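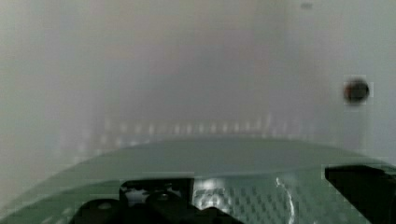

*Green gripper housing seen close up, with a pale surface behind it.*

# Call for participants: testing the Usard practice rules for tabletop manipulation

Darko is looking for 38 people to try out a draft set of working rules for robot arms used on kitchen-type tasks. The work takes place in August at our Evbridge lab. No robotics degree is needed, and we would like at least half of the group to be people who have never run an arm before.

## What the rules cover

The draft is called the Usard rules. It deals with the ordinary parts of the job: how a table is laid out before a session, who may reach into the work area and when, how a stop is called, and what gets written down afterward. It has 97 clauses. Many are a single sentence. Some came from our own habits and have never been checked by anyone outside the building, and those are the ones we most want tested.

The draft does not replace the safety rules already in force at the site. Where the two disagree, the site rules win, and you should report the conflict to the session lead.

## What you would do

Each participant works 2 sessions, one as operator and one as observer. You read the clauses that apply to the session, carry out the setup, run the tasks, and mark every clause that was unclear, impossible to follow, or ignored in practice. Please mark the ones you ignored yourself. We will not hold it against you.

Observers do not talk to the operator during a task except to call a stop. Anyone in the room can call a stop, for any reason, and the arm stays stopped until the operator and the session lead both agree to resume.

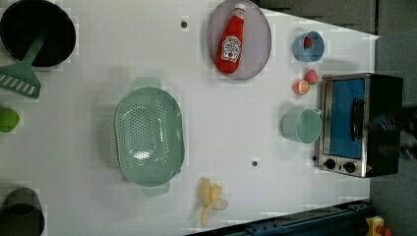
*Table from overhead: colander, toy food, mug on its side, small toaster oven at the right.*

Tasks use cookware and play food. Typical ones are moving a piece of fruit to a plate, standing a mug upright, or opening and closing an oven door. Clause 14 says the layout must be recorded before the first motion, including items that lie partly off the table. Clause 15 says nobody adjusts an object by hand once the arm is enabled. Earlier readers found these two hard to keep apart — expect to spend time on them.

## Who can apply

You must be 18 or older and able to read English well enough to comment on written instructions. You should be comfortable standing for part of a session. Seated stations are available if you ask for one when you apply.

We are also keeping places for people who write or enforce workplace procedures in other fields, such as food service, printing, or warehouse work.

## Pay and hours

Participants are paid $556 for both sessions, including the reading time beforehand. If we cancel a session, you are still paid for it. Sessions start at 9:00 a.m. and end by 3:30 p.m., with a lunch break. Travel from Dotetitz is covered; ask us first if you are coming from farther away.

## Data and credit

We keep your marked-up copy and your written comments. Your name is removed before the comments are shared with the drafting group. If you want to be listed as a contributor in the next version, tick the box on the form.

## How to apply

Send a short note to Birutė Laur, participant coordinator, at the Darko office in Evbridge. Say what kind of work you do now, whether you have used a robot arm, and whether you prefer to operate or observe first. One page is plenty, and no résumé is required. Applications are read as they arrive, and everyone gets a reply.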